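Section 3: Laying Out and Acclimating Your Floor

Welcome back, and well done for getting through the subfloor checks in Section 2. We know that part is slow going, and we promise the rest of the job is a good deal more fun! This section takes you from a stack of unopened cartons to a dry layout you're happy with. Please read it all the way to the end before you open anything – a few of the later steps affect how you do the early ones.

Before you begin

You will need a tape measure, a chalk line, a carpenter's square, a pencil, a moisture meter, a broom, and the small bag of spacers packed with your Wileck starter kit. If your kit came from the Drokport warehouse, the spacers are taped inside the lid of the first carton, and they are very easy to throw away by mistake (we've had plenty of calls over the years from people who did just that).

CAUTION: Cartons are heavy. Lift with a helper, and keep your fingers clear of the strapping when you cut it. The straps are under tension and can snap back.

Acclimating the planks

1. Carry the cartons into the room where the floor will be laid. A garage or a hallway next door won't do, even if it feels just as warm to you.

2. Stack them flat, no more than 3 high, with a gap between stacks so that the air can move around them. Keep them well away from radiators, vents, and sunny windows.

3. Slit the plastic wrap at both ends of every carton, but leave the planks inside.

4. Run the heating or cooling as you normally would when you're living in the house. If you're doing this in December with the furnace going full blast, set out a pan of water or run a humidifier, as the air can get very dry indeed.

5. Take a moisture reading from several planks each morning and write it down. When the readings have stopped changing and sit close to those from the subfloor, you may move on.

Note: Mirjana Vlachou, who looks after our help line, asks us to remind you to keep that written list. If you ever need to call us about a gap or a cupped board, it's the first thing she'll want to hear about.

Sorting for color

Wood is wood, and no two planks come out quite the same. That's a good part of the charm, but it does mean a little sorting now will save you from a pale patch in the middle of the room later.

6. Open several cartons at once and always pull from all of them as you work. Using up one carton before starting the next is the most common reason for a blotchy floor.

7. Set aside any plank with a large knot or a damaged edge. You can cut these down for closets and for the ends of rows.

8. If you've chosen two finishes, such as Tetbridge for the main room and Baláž for a border, keep them in separate piles and mark the backs in pencil.

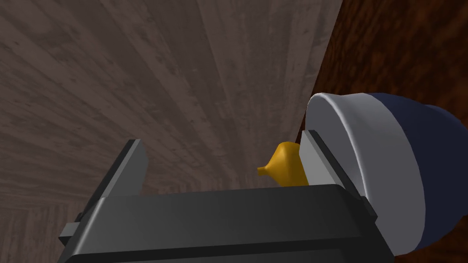 9. Once your piles are ready, lay four or five rows loosely along your longest straight wall, with no glue and no nails. Put the spacers against the wall as you go, and stagger the end joints by at least 8 inches from one row to the next.

10. Stand in the main doorway and take a good long look, then come back in the evening with the lamps on and look again. Swap planks around as much as you please. Mohammed-Awal Agbenyega, who wrote the first edition of this guide, liked to leave his dry layout down overnight, and we still think that's sound advice.

11. When you're satisfied, number the backs of the planks in order, lift them row by row, and stack them close to hand.

CAUTION: Don't walk on a loose layout in socks. The planks can slide out from under you.

Leave the spacers in place along the wall and go on to Section 4, Fastening the First Row.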